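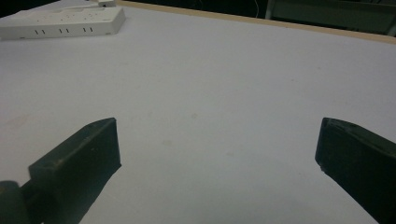
Stimitz Detention Center: Questions on Security, Searches and Access to Records

Last updated September 5, 2025

General

What kind of facility is Stimitz?
Stimitz is a medium-security detention center on the Nogueira road. It holds people awaiting trial and people serving sentences of up to three years. It does not hold juveniles or immigration detainees.

How many people are held there?
The rated capacity is 1127 beds. The daily count varies and is posted on the public notice board at the front gate each weekday morning. Beds in the infirmary and the intake unit are not part of the rated capacity.

Who runs the facility?
The regional corrections department. Food service and laundry are contracted to Plistura. Phone and tablet service is contracted to Edex. Contractors have no authority over custody, discipline or housing decisions.

Cell and unit searches

How often are cells searched?
Every cell is searched at least once a month. Common areas, including the dayrooms, kitchen corridor and yard, are searched weekly. Searches of a single cell may take place at any time if a supervisor signs the order.

Can a detainee be present during a search?
In a routine search, yes. The detainee stands outside the door and may watch. In a unit-wide search, detainees are moved to the yard or the gym and are not present.

What happens to items that are taken?
Staff fill out a property slip listing each item, the cell number and the time. One copy goes to the detainee before the end of the shift. Items fall into one of two groups:
Excess property (allowed items above the limit) is stored and returned on release or mailed out at the detainee's expense.
Contraband is held as evidence until any hearing or criminal case is closed, then destroyed or turned over to the court.

Are papers and drawings read?
General papers may be read. Legal papers may be opened and checked for hidden objects in front of the detainee but may not be read. Maps, floor plans and sketches of any part of the building are contraband, whoever made them. This includes pages printed from public sources such as old construction bids.

Is a drawing of a detainee's own cell contraband?
Yes, if it shows doors, vents, locks or dimensions. Art class work is reviewed by the program office before it goes back to the unit. Work that was approved carries a stamp on the reverse side.

Lockdowns

What is the difference between a partial and a full lockdown?
A partial lockdown covers one housing unit or one work area. Meals are delivered to the cells and the rest of the facility runs on the normal schedule. A full lockdown covers every unit. Visits, classes and work are suspended until it is lifted.

Will families be told?
For a full lockdown, a recorded message is placed on the main phone line within one hour. For a partial lockdown there is no recorded message, but the front desk will confirm whether visits to a given unit are going ahead. Staff will not give the cause of a lockdown while it is in effect.

Do attorneys still have access?
Yes. Attorney visits continue during a partial lockdown. During a full lockdown they may be delayed, and the delay is logged with a start and end time. Attorneys may request a copy of the log entry.

Discipline

What happens if a detainee is accused of planning an escape?
The detainee is moved to a single cell the same day and receives a written notice of the charge. A hearing is held within three working days. The file is also sent to the prosecutor, who decides separately whether to bring a criminal charge. The internal hearing does not wait for that decision.

Can the result be appealed?
Yes. The appeal form must be handed in within seven days of the written decision. It goes to the regional office, which rules on the paper record. There is no second hearing in person unless new evidence is filed.

Does a finding affect the release date?
It may. Loss of good-time credit is set out in the discipline table, available in the unit library and at the front desk. People awaiting trial have no credit to lose — for them the finding is noted in the file and may be raised at a bail hearing.

Mail, phones and deposits

Are phone calls recorded?
All calls on the Edex system are recorded except those to a registered attorney number. Registration takes up to two working days. Calls made before the number is registered are recorded like any other.

How much money can be placed in an account?
The limit is $200 per deposit and $500 per calendar month. Deposits above either limit are rejected in full and returned to the sender. They are not split or held over.

Can books be mailed in?
Only new paperback books sent directly by a publisher or bookstore. Hardcovers are returned.

Records requests

Which security records are public?
Monthly totals of searches, contraband findings and lockdown hours are public. Search plans, camera locations, staffing charts and building drawings are exempt from release.

When did the current search rules take effect?
In March. The earlier rules remain on file and can be requested. Hearings on events before that date use the rules in force at the time.

How is a request made?
In writing, to the records window at the front gate or by mail. State the record wanted and the months covered. Requests received after 3 p.m. are stamped the next working day. Copies of the monthly totals are free; other copies are charged by the page.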